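The cupboard door and the other 80 percent

I went to Ostavdale to watch a robot put away groceries, and I came home with strong opinions about door handles.

Let me back up. Last winter my mother asked me when she could buy a machine that would empty her dishwasher. She's seen the same clips you have, the ones where something shiny with two arms folds a shirt while music plays. She wanted a month and a price. I write about this stuff for a living and I couldn't give her either, which bugged me enough that I called Shoaib Shaikh, who runs the kitchen project at a small outfit called Curnumia, and asked if I could come bother him for a while.

He said sure, and to wear shoes I didn't care about. (He was right. There was an incident with pancake syrup, and I'll leave it there.)

Curnumia has the upper floor of an old printing works, over a bike repair place. I'd pictured something like a car plant. What I got was tables, a lot of tape, a kettle that everyone guarded jealously, and people doing small chores over and over with grippers in their hands. Open the door, close the door. Take the cup, put the cup back. It looked like the dullest job in the world, and I lasted less than an hour at it before my wrist gave up.

The idea is easy enough to follow. A person does the chore with the same kind of fingers the robot will have, a camera rides along, and the recordings go into training. Shaikh's target for one chore in one setting is 1,000 good recordings. The cabinet door had reached 1,945 by the time I visited, and he still wasn't happy with it.

Nearly double, for a door! I asked him what was so hard about it.

"You're thinking about the pull," he told me. "Everybody thinks about the pull. Try starting it."

So I did. He had me take hold of a long upright handle with two ridged finger pads and nothing else, no thumb, no knuckles, no sense of how tight I was squeezing. I gripped too high and the fingers slid. I gripped well and then pulled straight back, when a hinged door wants to travel in an arc, and the thing fought me. Then I stood in its way. You do all of this right every morning before coffee, by the way, probably while looking at your phone.

And then there's everything that comes with a door in real life. People put stuff on them. The cabinet I practiced on has a clapperboard sticker, a butterfly and a gray classical bust, and I got quite fond of that bust. A robot that learned on a plain door can get surprisingly muddled by decorations, and Shaikh says early versions of his would sometimes reach for a dark sticker as if it were something to grab. My mother's fridge has magnets from every place she has ever changed planes. I thought about that a lot on the drive home.
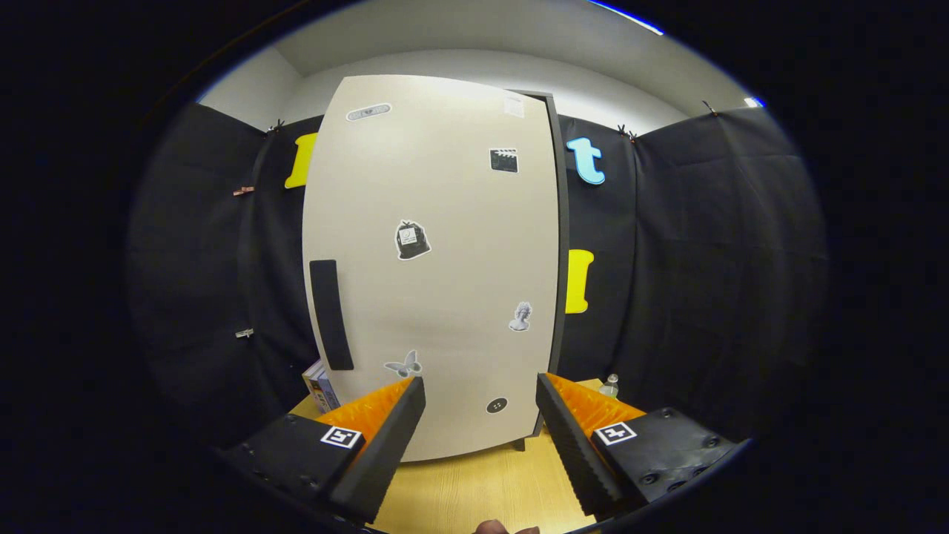

So can it do the chore or not?

Sort of! I watched the robot arm try the cabinet in the afternoon, and it opened the door 8 times in a row. I was ready to call my mother. Then Shaikh moved the cabinet a hand's width to the left, with an apologetic look, and the arm closed its fingers on thin air, thought it over, and closed them on thin air again.

After some fiddling it found the handle, and from there things went fine. He puts its success rate at 80 percent when the cabinet stays in familiar territory. That sounded great to me until I tried it out on my own kitchen. I must open a cupboard thirty times on a busy cooking day, so that's six times I'd be standing there with wet hands, waiting for the machine to have another go.

Shop floors are further along, and the reason is pretty boring: somebody gets to decide where things go. On the way back I stopped in at Karaca, a packing firm where a pair of arms has been moving trays from a rack to a belt for two years. The rack is bolted down. The trays are all one size. The shift lead told me she mostly forgets the arms are there, except when a tray comes back from the washer slightly bent, and then she walks over and deals with it herself.

They'd also tried a machine on the supply cupboard, a plain hinged door that people open all day long. It was an Ullitz arm on a rolling base, and it lasted three weeks. It could open the cupboard all right, but it took so long to roll up and line itself up that a line formed behind it, and the night crew started propping the door open with a box of gloves. I can't think of a more sensible review.

I asked Shaikh my mother's question before I left. He didn't want to name a year, and I liked him for it. He figures a machine that handles one or two chores, in a kitchen it has been shown around, is close enough to plan for. A machine that walks into a stranger's house and just copes – the sticky hinge, the magnets, the dog asleep in front of the dishwasher – he'd rather not guess.

I passed this along over the phone. She asked whether it could at least do the top rack. I've written to Shaikh, and he says he'll try some cups on it in January.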